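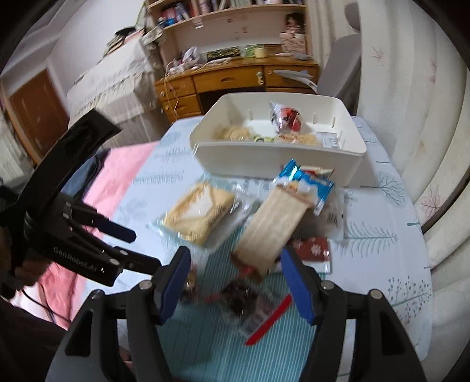
Figure 1. Snack packages on a table with a light blue cloth.

3. Method

The survey compared the declared net weight of packaged snacks with the weight measured in our lab. Packages were bought in June from two stores, Coltela and Bevholm. The full sample held 987 packages. Of these, 771 were single-serve and the rest were family size.

Each package was weighed sealed, then opened, emptied and weighed again. Net weight was taken as the difference between the two readings. The scale was zeroed before every batch. Torn or leaking packages were dropped before weighing and do not appear in the totals above.

4. Results

A total of 149 packages weighed less than the declared value. Most of the shortfalls fell within the tolerance set in Section 2. Only 2 exceeded it, both family size and both from Bevholm. No Coltela package was out of tolerance.

5. Sources of error

Crumbs and salt stuck to the inner film were counted as packaging, so net weight is slightly understated. Room humidity was not recorded. Repeat weighings were made for the single-serve group only.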